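Workshop notebook, September

Kettle on, door shut, and I am going to get the equipment plan out of my head and onto paper before it wanders off again. Hsiu-ying Yau wants something she can put in front of the Fellthorpe people, and Man-lok wants to know whether he can stop borrowing bits from next door, so this page has to serve both of them and me as well.

Where we stand. The pot for this round is 2,000, all in, delivery included, and I would very much like to keep 200 of that back untouched. Last time we spent down to the last penny and then needed a new lead, and I paid for it myself and never got round to claiming (still haven't, must find the receipt, it's in the blue folder or the car). So call it what's left after the reserve, and please nobody treat the reserve as pads money. 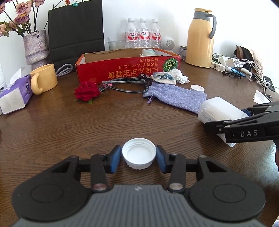
Finger pads are where I keep going back and forth. Pallska sell them by the pair and Anddale only by the box, and the box works out kinder per pair but ties us to one hardness for months. I had half decided on the box, and then I looked properly at the sort of thing we ask the grippers to hold. A screw cap with a ridged edge sits nicely between two pads, open side up, and I could believe one firm pad would do for that all day long. The translucent container in the other gripper is a different matter, rounded at the corners and tilted on its side, and then there is the drawstring pouch just behind it, all soft weave and gathers. I don't think one pad suits the lot. So: pairs from Pallska, two hardnesses, and we look at the Anddale box again once we know which we wear through faster. Man-lok will say I am being fussy. He may be right, but he's also the one who changes them.

Prices as I have them tonight, scribbled off the phone so please check before ordering:

Pads, firm, first lot - 97
Pads, soft, first lot - 114 (dearer, and they wouldn't say why)
Spare pivot pins - waiting on Anddale
Storage case for the pair of grippers - Wihongi, quote promised, not seen
Cables - see below

On the Wihongi case. It is a lovely thing and I have wanted it since the spring, with cut foam and proper catches, but I can't put it above spares. If the quote comes in low I'll argue for it. If it comes in high we carry on with the padded crate, which has done us perfectly well apart from the lid. Hsiu-ying thinks Fellthorpe like to see a case on the list as it looks as though we mean to look after things, and I can see the sense in that, so I have left it in as an optional line.

Cables next, and this is my own hobby horse, I know. I would like us to buy a decent set in one go, all the same length, labelled at both ends, and stop picking up odd ones whenever we're short. Man-lok has offered to do the labelling if somebody else does the buying - fair enough, I'll buy. 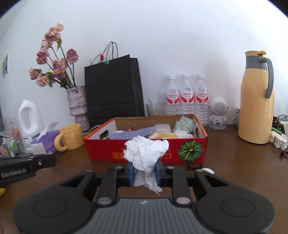 The other question is consumables and props, which have never had a line of their own. We've always just used what was on the table, and for rigid things that's fine, they go back and come out again. Tissues don't. Anything thin and crumply gets used up, and if we want Man-lok's soft-object list done properly we'll be going through a fair few packets. It's small money but it ought to be written down somewhere, so I've added a props line and will ask Hsiu-ying what she thinks is a sensible figure. She is better at this than I am.

Not buying this time: a third gripper. I did price it up in my head and it would swallow everything and leave us with no spares for any of them. Two that work, with pads in the drawer, is where I'd rather be. We could ask Fellthorpe for it separately next year.

To do
Ring Anddale about the pivot pins, and ask whether they do fewer than a full bag
Chase Wihongi for the case quote
Man-lok to measure the cable runs, longest one first
Hsiu-ying to look over the props line and tell me if the wording is daft
Find that receipt

Later, half past eight. Anddale rang back, they do split bags but there is a handling charge, didn't catch how much. Will ring again in the morning.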